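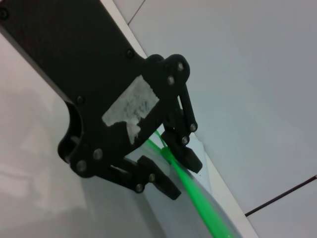

Storeroom and bench move, Prullilik building

Quick gallery page, more to come when I get a minute. We had from September to get everything out of the old Prirnov unit and onto new shelves. 115 boxes on the list, one corridor, no elevator. Albums below, click a title to open. Captions are short, sorry, typing these between loads.

Packing up
Mostly drawers. Small parts went in first, labeled by drawer number so they could go back teh same way. 9 photos.

The long shelf
Old shelving from Rautiainen, taken down and put up again on the new wall. Missing two brackets, ordered. Measure twice, the floor is not level at the window end.

Cables
One bag per length. More than 90 came out of the bottom cupboard alone. Anything with no plug on it went to recycling.

Screws and odds
Sorted by size, then by head, then gave up and did a "misc" tub. Tub is on the second shelf if you need it.

Benches
Wiped down, old tape scraped off, tops oiled. Stelumix trays fit the left side only, the right side is to shallow by a finger.

Paper stuff
Manuals, invoices, 850 sheets for the shredder. Keep pile is in the blue folder, please look through it before the end of the month.

Still to do
Door sign, the lamp over the sink, last shelf of paint. Bigger versions of any photo on request. Page updated 4:30 pm.

Back to all galleries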